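Em defesa das histórias que demoram a chegar

Comecei a ler banda desenhada na internet já tarde, numa altura em que os meus amigos falavam de Vadton como quem fala da terra dos avós, e ainda hoje lhe devo muitas noites mal dormidas. São 275 páginas até alguém explicar por que razão os sinos da cidade tocam ao contrário, e eu (que sou impaciente com quase tudo) não trocava nenhuma delas por um resumo.

Gosto dessa lentidão. Uma página por semana deixa-nos tempo para voltar atrás, teimar com os outros leitores, inventar teorias disparatadas - e as minhas são sempre as piores.
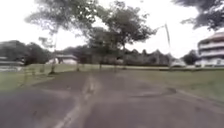 Uma leitora respondeu-me que desistiu de Pusovberg à página 96, cansada de esperar, e que só voltou quando saiu o volume encadernado. Percebo-a bem, e confesso que também já abandonei séries a meio. Mas lido de uma assentada, Pusovberg parece-me outro livro, mais apressado, e as pausas do desenhador, tão bonitas quando as esperávamos, passam num virar de folha.

Deixem, pois, os autores demorar-se! O próximo capítulo chega em outubro, e eu cá estarei, de chá na mão, a reler os primeiros 20. 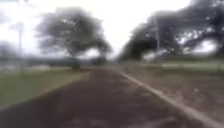 A estrada, sem pressa.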